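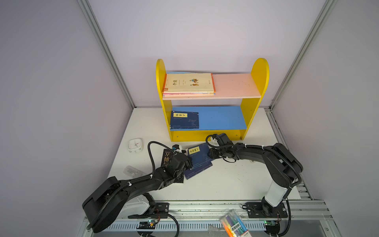 Where Do the Books Go? Shelving and Borrowing in a Small School Library

Home | Student Work | Humanities | Contact

Posted in: Year 11 Research Projects
2019-07-05

Introduction
My project looked at whether the way books are shelved changes how often students borrow them. I chose the library at Darnik College because it is small and the loan records were easy to get. Märta Moen, the librarian, gave me the catalogue list and the loan totals. The collection has 1742 books, including a section in languages other than English.

Method
In February I moved one group of books so they lay flat with the front cover facing up. A second group stayed upright with only the spine showing. Both groups had fiction, history and Chinese classics in them. I left them like that for 10 weeks and then compared the loans. I also interviewed eight students about how they pick a book.

Results
The cover-up group was borrowed more often, mostly the fiction. History hardly changed. The Chinese classics went out more than they had the term before, but most of those loans were to students already taking the language. Six of the students I interviewed said colour was the first thing they noticed. The other two go straight to the author they want.

Problems
Laying books flat takes up a lot of room. Stacks are also a nuisance, as only the top cover shows and people put things back in the wrong order. One label in the language section had the wrong call number, so I left that book out of the totals.

What I would change
I would run it for a full year and swap the two groups halfway through. My supervisor, Halvard Westerberg, also suggested keeping new books out of it.

Shares: 6 | Comments: 0
Previous project | Next project | Back to top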